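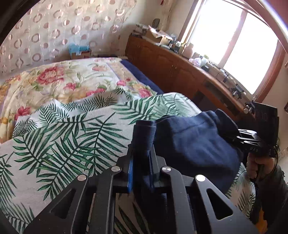

Search this site
Enter search terms

Household Skills, Unit 3: Folding Clothes on a Bed
Handout by Hilde Van Wijk
Revised in February. Please throw out the older copy.

Most folding advice assumes a big, hard, clear table. I have taught this unit in a lot of homes and seen very few of those. People fold on the bed, so we will too, and we'll look at which of the usual claims survive it.

Claim 1: "Any flat surface will do."
I doubt it. A mattress gives under your hands, and a loose cover moves along with the garment. Pull on a sleeve and you may find you've pulled up a ridge of bedspread underneath. Smooth the cover first, then lay the garment down. If the cover keeps riding up, tuck it in or take it off.

Claim 2: "A patterned cover makes it harder to see what you're doing."
Only sometimes. Dark navy on a white ground with green leaves is easy to read, because the outline of the garment stands out. A flowered top on a flowered quilt is another matter. Try both before you believe me or anybody else.

Claim 3: "Fleece folds itself."
Whoever wrote this hasn't folded much fleece. Soft, thick cloth won't hold a crease, and pressing harder does nothing for it. Make fewer folds and make them wide. For a fleece top:

- Find the shoulder seams and lay the front face down.
- Bring in one side, sleeve included, then the other.
- Fold up from the hem once. A second fold is fine if the drawer is shallow.
- Lift it by the folded edge. If it falls open, the sides were uneven.

Claim 4: "Fold it in the air, it's faster."
For towels, maybe. Quyên Bạch timed this with her evening group and got a small gain on towels and none on sweaters. It was 2 sessions with one group, so I wouldn't build a method on it.

Claim 5: "You need a folding board."
The Pludent board was handed around last term. It gives you very even shirts. It also has to be stored somewhere, and it did badly with anything bulky. I remain unconvinced.

Where things go afterward
Folded clothes left on the bed get slept beside or pushed onto a chair. Open the dresser door before you start. Boxes at the head of the bed are all right for spare linens, less so for anything worn weekly.

For next time
Bring one thick garment and one thin one. Fold each on a bed and again on a table, and write down where it went wrong. Read the Arrieta pages on knits, skeptically. The storage chart on page 2 is optional.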